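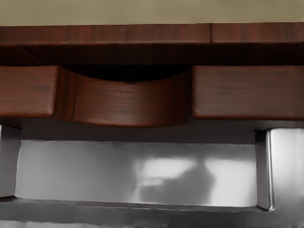 Plenville Repair and Reuse Program
Progress report to the funder, second period

Where things stand

The program has now been open for most of a year, and this report covers the months since the last one, ending in August. The short version is that people bring furniture in, a fair share of it goes out again in usable shape, and I still can't say with any confidence that the grant is doing what the application said it would do. I would sooner put that on the first page than have it come out at renewal.

The application promised less furniture in the Husgate landfill. That was the whole case for the money. What we can measure is how much furniture comes through our door, and those are two different things. A dresser that we glue and hand back may have been headed for the dump, or it may have been headed for a cousin's spare room. We ask people at the desk. They tell us what they think we want to hear, and I would do the same.

Items handled

We took in 3,759 items this period. That number looks large and should be read with care. It counts a set of dining chairs as separate items, and it counts a drawer brought in without its cabinet as an item too. The intake sheet was written that way before I took over the program and I have kept it so that the two periods can be compared. If we counted by household visit the figure would be a good deal smaller, and I think it would be closer to the truth. I propose changing over at the start of the next grant year and reporting both ways for one period.

Chairs are still the most common thing we see, mostly loose joints. Tables come next. A lot of the tables need nothing more than a leg tightened, and I am not sure those should be called repairs at all. The Gezer site calls them repairs. The Plenville site calls them adjustments and leaves them out of its total. This explains most of the gap between the two sites that was raised in your last letter, and it has nothing to do with how hard anyone is working.

Training

The plan called for 38 people to finish the basic course. We enrolled that many and 30 finished. On paper that is a good completion rate, and other programs would probably put it in a box on the cover. My doubts are about what finishing means. The course has no test. A person who attends the last session gets a certificate, including a person who missed the two before it. I watched the final session at Gezer and some of those present could not have reglued a joint without help.

I have asked the instructors to add a simple bench task at the end: take apart a chair rail, clean the old glue off, put it back square. They agreed, with some grumbling about time. Expect the completion figure to drop once this starts.

The partnership with Mencombe

Mencombe was to supply donated lumber and hardware at no charge. So far there have been 5 deliveries. Two of them were useful. The rest was mostly offcuts too short for anything except wedges and stir sticks, and we paid to have part of it hauled off, which is an odd result for a program meant to cut waste. Mencombe lists the full weight of all the deliveries as a contribution toward our match. I have not signed off on that and would like your guidance before I do.

To be fair to them, the hinges and drawer slides were good and we have used nearly all of them.

Money

Spending is under budget, mainly from the part-time desk position at Gezer, which stood empty until July. I don't want this read as thrift. The phone went unanswered on most mornings and I believe we lost visitors over it. Rent and supplies are on plan. Clamps are over, as they were last time. They walk off.

What I am asking for

No new funds this period. I would like permission to move the unspent desk wages into a follow-up survey, done by phone, six months after pickup. The question would be plain: do you still have it, and do you use it? If most people say yes, the case for the program is stronger than anything in this report. If most say no, we should know that before renewal – and so should you.

I would also ask that the landfill target be dropped from the reporting form until there is some way to measure it. Husgate weighs trucks. It does not sort what is in them, and the estimate we gave last time was our own guess with a decimal point on it.

Next period

Bench task added to the course at both sites.
One shared definition of a repair, in writing.
Household visits counted alongside items.
A decision on Mencombe lumber: better stock, or hardware only.

The Gezer lease comes up in the spring and the landlord has not yet named a figure.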